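Do "Long-Burning" Candles Burn Longer?
Student project report, submitted January 21, 2019

Why we picked this

Candle boxes make big promises. The Flonda box says its plain white pillar lasts longer than "ordinary" candles, and the Medrano box says nearly the same thing in bigger letters. Neither one says what an ordinary candle is. Our group of four didn't believe either box, so we decided to burn them.

What we did

We bought pillars from Flonda, Medrano and Dekov. Dekov is the cheap one and makes no claims at all. All the candles were close to the same height and width, but they weren't the same weight, and we think that matters more than anything printed on a label. We weighed each one on a kitchen scale, lit it with the wick trimmed short, and wrote down the time when the flame went out for good.

The burns were done in November in a room with the windows shut. We tried to keep people from walking past, because moving air makes a candle burn unevenly and drip down one side. We did not fully manage this.
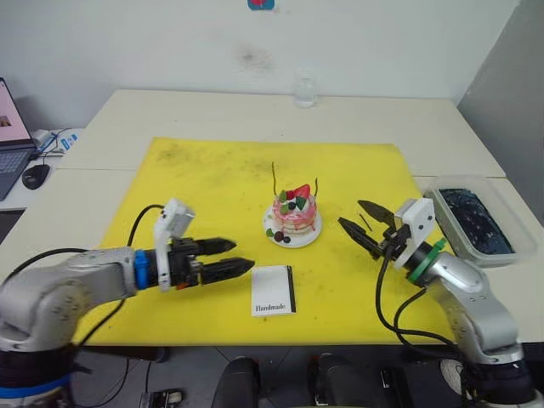 Each brand was burned 2 times. We know that isn't many. Our teacher suggested more, and she was right, but a pillar candle takes most of a day and somebody has to stay with it the whole time. We would not trust a company that tested its product twice, so please don't trust us too much either.

Results

Average burn time in minutes:

Flonda: 1416
Medrano: 1208
Dekov: 684

At first this looks like a win for the boxes. Then we looked at the weights. The Dekov candle was much lighter than the other two. When we divided minutes by grams, most of the gap went away, and Medrano came out slightly behind Dekov. So the "long-burning" candle is mostly a candle with more wax in it, and you pay for the wax.

Problems with our test

The kitchen scale only reads whole grams. One Medrano candle tunneled, meaning it burned straight down the middle and left a wall of wax standing, and we argued over whether to count it. We counted it. If we hadn't, Medrano would look better.
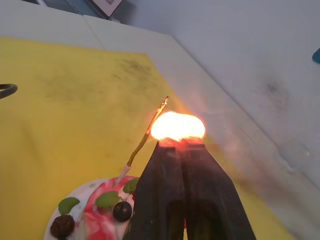 We also wanted to compare brightness, since Flonda claims a "brighter glow." We downloaded a free phone app called Allo that is supposed to read light levels, and we got a different number every time we moved the phone an inch. Photos were no better. A camera pointed at a bright light in close quarters can give you a white blob in the middle with yellow and orange at the edges, and you can't measure anything from a white blob. We dropped the brightness part. Anyone who says they compared candles from pictures should be asked how.

What we think now

Flonda did burn the longest, per candle and per gram, but the per-gram lead was small enough that two burns can't settle it. We would want to repeat the test with candles cut to the same weight and a better scale. Until then we plan to buy by weight and ignore the front of the box.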